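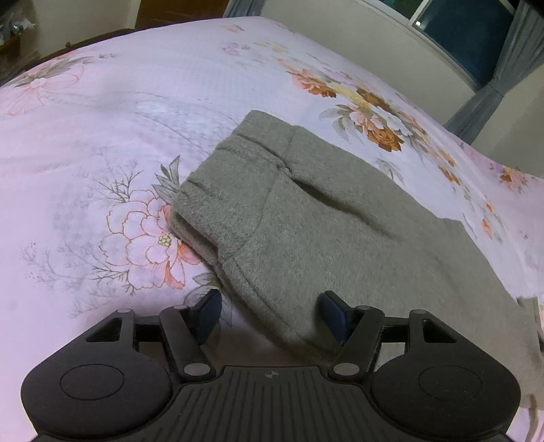
KIRKCALDY, February 5, 2026

Home Features Food House & Garden Letters Archive

By Fiona Moncrieff

I fold like my mother did, badly and in front of the telly, so I was a bit nervous about asking Mayuree Kamolrat to talk to me about laundry. She spent years on the folding tables at Chaimongkol, the hotel laundry her aunt ran, and these days she teaches an evening class in looking after clothes above the Zerkar fabric shop. I had put on a clean jumper for the occasion. She looked at the sleeves and said nothing, which I took as kindness.

We started with the bed, as I'd always felt slightly guilty about using mine. "Why guilty?" she said. "It's the biggest flat thing most people own. At the laundry we had proper tables and I was very spoilt, but at home it's always been the bed." She did tell me to make it first, and I have to confess it had never crossed my mind. I usually fold on top of a tangle of duvet and then wonder why everything slides off. "Pull the cover straight. It takes no time. You don't need it perfect, you just want a smooth patch as long as your longest trousers."

She likes a patterned cover for the job, flowers if possible. I thought this was just taste (she does love a floral), but apparently plain grey joggers are much easier to see against pink than against a dark blanket, where you lose the edges and end up with one leg tucked under the other. I went home and looked at my navy bedspread with new suspicion.

Joggers and soft trousers are what her class always wants to talk about. Shirts have rules, she says, and everybody's been shown a towel. Soft trousers have no crease to follow, the elastic pulls the top into a bunch and the drawstring goes wherever it likes. Her advice is to leave the legs alone to begin with and go straight to the waistband. "Find the two side seams and hold one in each hand. Give it a little tug outwards, let it spring back, and lay it down. Then the rest of the trousers know where they're going."

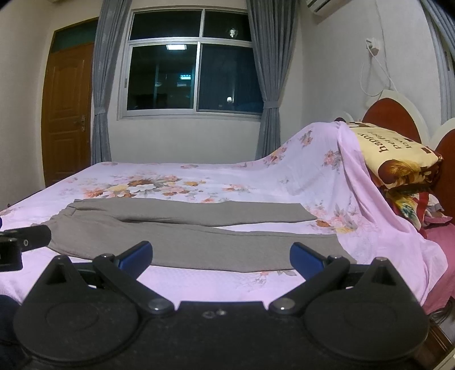 After that it's palms, from the waist down to the hems, with the legs opened out enough that you can get a hand between them. She does this quite slowly. I had expected somebody who once got through 882 pieces in a single shift to be a blur, and I told her so! She laughed at me. "That was pillowcases, mostly. A pillowcase is a rectangle. Anyone can be quick with a rectangle."

Then one leg over the other, seam on seam. The seat sticks out in a sort of point once the legs are together, and that point is what makes a pile of trousers lean over in the drawer, so she tucks it in to make a straight side. Hems up to the waist, fold again, done. For fleecy ones she stops at that, as another fold makes a lump. For thin ones you can go once more.

I asked about rolling, having been converted to it by my friend Houshang Kiani before a trip in September. Mayuree was polite about Houshang. "For a suitcase, yes, roll. For a drawer I don't like it, you can't tell which pair is which until you've undone three of them." She's equally lukewarm on dividers. A man in her class, Raimo, bought a whole set of the Miltetti ones, six boxes, and then had to fold everything to fit the boxes. He's since put his screws in them.

What about the chair, I wanted to know. Everyone I know has the chair, the one with the clothes that have been worn once. She has one too, and I can't tell you how pleased I was. Hers gets emptied on to the bed before supper and whatever's on it is either folded or washed. "If it's on the bed you have to deal with it, or you've nowhere to sleep. That's my whole system."

Mine would go straight back on the chair at eleven at night, I said. "Then put the chair in the hall for a week," she said, "and see how you get on."

I've done my joggers her way twice now. The seat point still beats me, and my husband has asked that I stop refolding his.

The next class has places left, and Mayuree says to bring your own trousers, clean, with the string still in.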